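Pleker set-up guide
Section 4: Recording crossing runs in the simulator

Read section 3 first (install, licence key, headset or keyboard). This section covers gathering examples for the walking policy on the Stivurley street map. Allow a morning for it.

What you need
Pleker 2 or later, with the Stivurley map pack
A gamepad. Keyboard works but the turns come out jerky
Free disk space for 200 runs. Check before, not halfway

4.1 Start a session

1. Open Pleker and pick Record, then New session.
2. Type your name in the operator box. Full name please - we had two lots from "YS" in February and Yesenia Serrano says only one was hers.
3. Choose map Stivurley, start point Corner, view Walker.
4. Set the run limit to 100. Do two sessions, not one long one.
5. Wait for the textures to load. If the road is flat grey with no grain, they haven't.

Note: leave traffic off for the first session. Traffic runs go in a seperate folder, see 4.4.

4.2 Record a run

1. Press A. Counter goes green, recording is on.
2. Hold still for a moment so the first images are clean.
3. Push the left stick forward and walk. Normal pace, no sprinting.
4. Keep between the ends of the painted bars. Small wobbles fine, they help. Big swerves, bin the run.
5. Stop once you're up on the far pavement. Press A again.
6. Mark it Good, Poor or Bin. Be strict.
7. Press B to reset. Start position shifts a little each time, leave it alone.

Caution: do not pause mid run. Pausing leaves a gap in the stick log and the whole run gets rejected at upload.

4.3 Check your start view

Do this before the first run and again after any reset that looks odd. Crossing straight ahead, far pavement in view, brick corner building to the right. If you are facing a wall or staring at your feet, press Y to recentre. 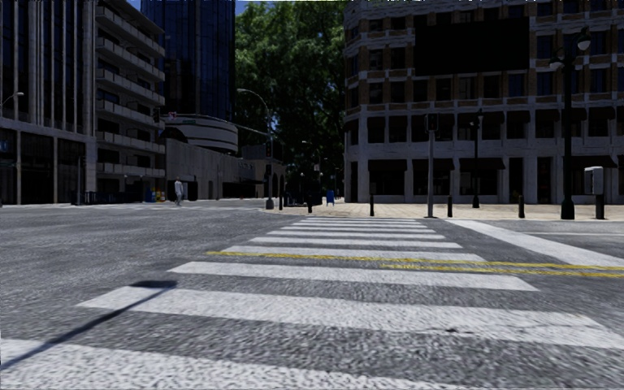
2 min read

Shadows count. The pole shadow over the near stripes at lower left should stay in - don't switch shadows off to get a faster frame rate. Leif Bech did and the policy learnt on his runs stopped dead at the first dark line it met.

The billboard on the brick building is blank black. Correct, leave it. Same for the shop awnings, no signs needed.

Yellow centre lines: walk over them as if they weren't there. No slowing down.

4.4 Runs with traffic

1. New session, traffic Light.
2. Wait at the kerb until the road is clear, recording the wait as well.
3. Cross as in 4.2.
4. Save to the folder named Traffic. Not Misc.

Caution: if a car clips you, bin the run. Don't relabel it Poor.

4.5 Upload

1. Session, then Close and pack.
2. Send to the Plillura server. Roughly 23 minutes for a full session on the office line, longer from home.
3. Wait for the tick before you shut the lid.

Uploads close Thursday at 4pm, training starts of its own accord after that. Rejected runs come back as a list, redo those only. Problems with the pack step go to Marisol Haddad, anything to do with the map to Tsion Workneh.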